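Ticket: left arm drops out in the middle of a handover
Cell: Abdella
Status: reopened
Priority: normal (I asked for high)

Reopening this. It was closed as "resolved by firmware update" and I don't buy it. The update went on, the arm ran clean for 60 cycles, and someone called that a fix. The original fault took 738 cycles to show up the first time. Sixty proves nothing.

What happens: the left arm picks up its part, swings toward the middle, and stops dead before the right gripper closes. The controller logs "joint comm timeout, left" and the Pulura software shows both arms as healthy. I trust the log over the status page.
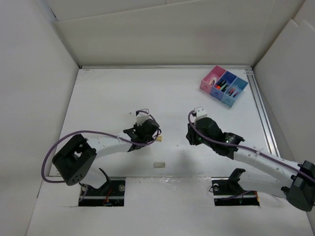 LODDEN, September

Left gripper has the small yellow piece at its tip, right gripper is across from it with its green light showing. The pale block on the table is not part of the handover, so please don't send me another reply about a collision with it. Look at the purple cable on the left arm instead. It swings out wide from the black joint housing before it comes back to the white link and curls over the gripper. My guess is that the loop gets tugged when the wrist turns. It's a guess, but it at least fits the error text.

Tried so far:
Rolled back the firmware. Fault came back at cycle 600.
Slowed the wrist. No stop yet, run too short to count.
Reseated the cable at the controller end. No change.

Barkura support answered at 4 p.m. and suggested a full recalibration. I'd like to know how recalibration cures a comm timeout. No reply to that yet.

Next: swap the left cable, firmware left alone, normal speed. Please change one thing at a time or we'll be back here in a month. Do not close this ticket before 1000 cycles with no timeout in the log. Arms get powered off before anyone reaches in to clear a part, including when the status page says idle.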